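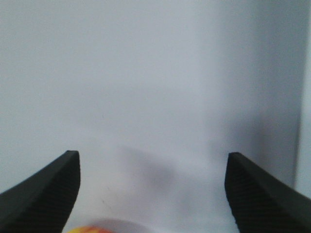

Home Ask Me Things Kitchen Science Outdoors Bugs For Grown-Ups Contact

Why Does an Apple Stay Crunchy in the Fridge?

Hi again, everybody! It's Hooman Tabrizi, and this is the Loladik kitchen page, where I try to answer the questions you send in. I got 243 of them over the summer (wow, you were busy!) and a big pile were about refrigerators. Does the light stay on when the door is shut? Where does the cold come from? And my favorite, from a reader in Stillelwood: "Is my apple still alive in there?"

Let's start with that one, because I love the answer. Yes! Your apple is alive.

Okay, it isn't alive like a hamster. It doesn't get bored or have bad dreams. But an apple is made of teeny tiny living parts called cells, and those cells keep working after the apple comes off the tree. They take in oxygen from the air. They use up some of the sugar stored inside the apple. They let out carbon dioxide and water and a little bit of heat. You do the same kind of thing when you breathe and use the energy from your lunch! Scientists call it respiration (say it like this: res-per-AY-shun).

So an apple on the counter is quietly using itself up. Every day it spends a bit of its sugar and loses a bit of its water. After a while the skin goes wrinkly, the inside gets soft and mealy, and when you bite it there's no crunch at all. Yuck. I once found one behind my toaster that I could squash with my thumb.

What makes a crunch?

Think of a water balloon. When it's full, the rubber is stretched tight, and if you poke it with something sharp, POP. Now let half the water out. It's floppy, and you can squeeze it all day.

Apple cells are a little like that. Each one has a wall around it and juice inside that pushes outward. When the cells are full, your teeth snap right through them and the juice squirts out. That's your crunch! When the cells have lost water, and the stuff that glues them together has gone weak, they just slide past each other. Your teeth don't break them open, so the apple feels dry and powdery, even though there's still juice in it.

Where does the cold come from?

Now for the tricky part. I used to think a fridge had a machine inside that made cold, the way a popcorn machine makes popcorn. Nope. You can't make cold. Cold is what you have when some of the heat has gone somewhere else. What a fridge does is pick up the heat that's inside and carry it outside.

It does this with a special liquid that goes around and around in a loop of pipes. When the liquid gets to the inside part of the loop, it turns into a gas, and to do that it has to soak up heat. Have you ever gotten out of a swimming pool on a windy day and started shivering? The water on your skin was turning into vapor and taking your heat away with it. Same idea!

Then a pump called the compressor squeezes the gas, which makes it hot. It travels through pipes on the outside part of the loop, gives its heat to the air in the room, turns back into a liquid, and off it goes again. The humming sound you hear at night is usually the compressor (or a fan) doing its job.

So where did the apple's heat go? Into the kitchen!

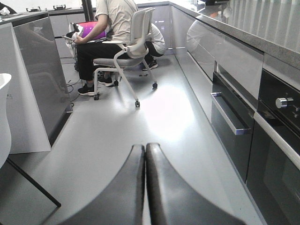
A kitchen is a big place compared to the inside of a fridge, so you don't notice the extra warmth much. It spreads out through the air, past the cabinets and down the aisle, past anybody who's sitting in there with a laptop. But it's real. Next time you're in your own kitchen, ask a grown-up where your fridge lets its heat out. Some let it out near the bottom, some at the back, and some through the sides. If it's the sides, you may be able to feel it with your palm when the compressor has been humming for a while.

Here's a riddle I gave my cousins in August, when it was so sticky hot that we were all lying flat on the floor. If you leave the fridge door wide open, will it cool down the kitchen?

They all yelled YES. I would have, too! But think about the loop of pipes. The fridge takes heat out of the air in front and puts it back into the same room. And the compressor runs on electricity, and that turns into heat as well. So with the door open for a long time, the kitchen gets a little bit warmer. Sorry, cousins.

(By the way, lying on the floor was a pretty good plan. Warm air floats up, and a smooth hard floor pulls heat out of you faster than a rug does. Just pick a bit that nobody needs to walk on, or roll an office chair over.)

Back to the apple

Remember how the cells keep working? Well, they work at different speeds. When it's warm, everything inside the apple goes fast. When it's chilly, everything slows way down, like a movie in slow motion. The sugar gets used up slowly. The water leaves slowly. The glue between the cells stays strong for longer.

There's one more thing going on, and it sounds made up. Apples let out a gas called ethylene (ETH-uh-leen). You can't see it, and there's far too little of it for you to smell. It works like a message that says, "Time to get ripe!" The apple sends the message to itself, and to any other apple nearby, and even to bananas and pears and avocados. They get the message and ripen faster, and some of them send out ethylene of their own, so the message gets louder and louder.

In the cold, an apple makes much less of it. Hooray for cold! But it still makes some, and that's why it's smart to keep apples away from lettuce and carrots. Ethylene can turn lettuce brown and spotty, and it can make carrots taste bitter.

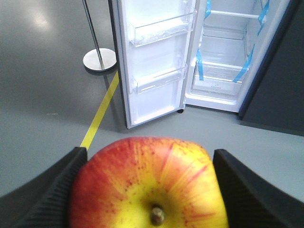
Red streaks, yellow skin and a short brown stem. The fridge door is open behind it.

Which spot is best?

Fridges aren't the same temperature all over. The shelves on the door usually get the most changes. Every time you swing the door open, the things on it get carried out into the warm room, and then they have to cool down again. That's okay for ketchup and mustard and pickles, which don't mind. Milk likes it better farther inside.

For apples, use the drawer if your fridge has one. It keeps the air a bit damp, and damp air doesn't steal as much water from the fruit. No drawer? Put them in a bag with a few small holes and set it on a shelf. Don't push them right up against the cold back wall, though. Apples can freeze there, and when the water in the cells turns to ice it breaks them. A thawed apple is brown and mushy and sad.

And please don't wash them before you put them away. Wash them right before you eat them. Extra water sitting on the skin helps mold get started.

Why do some apples have two colors?

This one came in with a lovely crayon drawing. The red in apple skin is a color called anthocyanin (an-tho-SY-uh-nin, and it took me ages to learn to spell it). Lots of apples need sunshine on their skin to make it. If a leaf hangs over one side, that side might stay yellow or green while the sunny side blushes red. The kind of tree matters too. Some kinds make stripes and streaks, some make little dots, and some don't make any red at all, no matter how sunny it gets.

The stem, if your apple still has one, is where it hung on. All the water and sugar it got from the tree came in that way.

Try it yourself: the slow-motion apple

You'll need 5 apples that are the same kind and feel equally firm. You'll also need a pencil, a notebook and permission from whoever bought the apples!

Put two of them in the fridge and two in a bowl on the counter. Put the last one in a closed paper bag on the counter with a banana. Write down the date.

Every few days, give each apple a very gentle squeeze and sniff. Is it firm? Is it wrinkly near the stem? Does it smell sweeter than before? Write it down or draw it. If you have a kitchen scale, weigh them too, because the number can change before your eyes notice anything. When you think you can tell them apart, ask a grown-up to cut a slice from one fridge apple and one bowl apple. Close your eyes and taste both. Can you guess which is which?

I did this last winter and kept one apple in my fridge drawer for 87 days. It had a few wrinkles on top, but it still crunched! (I cut it open and checked it first. If yours has mold or smells funny, it goes in the compost and not in your mouth.)

Oh, and the light!

I almost forgot. In most fridges there's a little switch or sensor that can tell when the door shuts, and it turns the light off. If you want to check, find the switch and press it with your finger while the door is open. If the light goes out, you've got your answer. Some newer fridges use a magnet, so you might not find a button to press. Whatever you do, don't climb inside to look. Fridges are never, ever for getting into, even for a second.

If you try the apple test, send me your drawings and I'll put some of them up on the page. Next time I'm answering why onions make you cry, so if you have a good onion story, I want that too!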